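# Bench season, June

I've been putting old desktop towers back together since spring, and my sister-in-law Darlene Gill keeps asking for pictures, so I finally made a page. More to come when I get through the pile in the hallway.

The bench got a makeover this month. I used to keep processors in an egg carton (don't laugh, it worked for years) until Rosaire Gagnon talked me into trying a board with molded holders, so every part gets a spot of its own up off the table. It's shaped a bit like a motherboard, with a square holder for the CPU up near the top, and it goes flat against the ribbed metal wall where I can reach it.
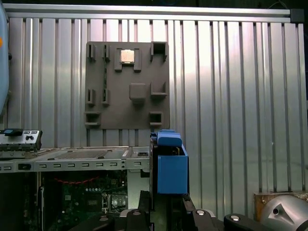

I wish I'd done it sooner, because I lose small parts like crazy. Last winter I spent an entire evening on my knees looking for 2 screws and a memory stick, and the stick was in my shirt pocket the whole time. Tyson Gauthier still brings it up.

Towers are my favorite thing to work on. Lots of room for your hands, and the drive brackets on the older ones often come out with no tools at all. I do go over every sheet-metal edge with a fingertip first, slowly, after a nasty cut on a case Esi Amissah gave me. Lovely case, terrible edges.

Next up is a tower from Yee-man Chiu that hums like a fridge. I paid 30 dollars for a new fan and I'm hoping that's all it needs.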